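4. Lodging a submission on a bill

Graltville Council and the provincial legislature both take submissions through the Jarkance portal. They do not share a login. We have asked.

1. Sign in and choose Open Bills. Bills are listed by number, so have yours handy. The search box does not recognise nicknames, including the rude ones.

2. Check the closing date. The window is 90 days from first reading and shuts at noon, a detail that has ended many promising arguments.

3. Select Support, Oppose or Comment. Comment is for people who oppose it politely.

4. Paste your text into the box. The limit is 1000 words, and the counter includes your heading.

Caution: The page logs you out after 8 minutes of inactivity. Thinking counts as inactivity. Write elsewhere and paste.

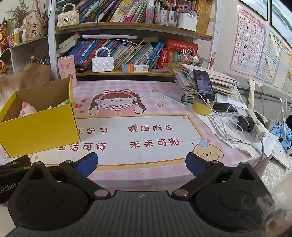 5. Tick the privacy box if you want your street address withheld. Your name is published either way.

6. Press Lodge once. A receipt number appears at the top of the page - copy it down, as the email can take until the next morning.

Note: At the September hearings last year the clerk received 835 submissions, a fair number of them the same one. Form letters are accepted but grouped under a single heading.

7. To speak in person, open My Receipts and choose Request a Hearing Time. You get five minutes, including the walk to the microphone.

If the receipt shows Pending for more than two working days, write to Olesia Moroz at the clerk's office and quote the number. Please don't lodge again.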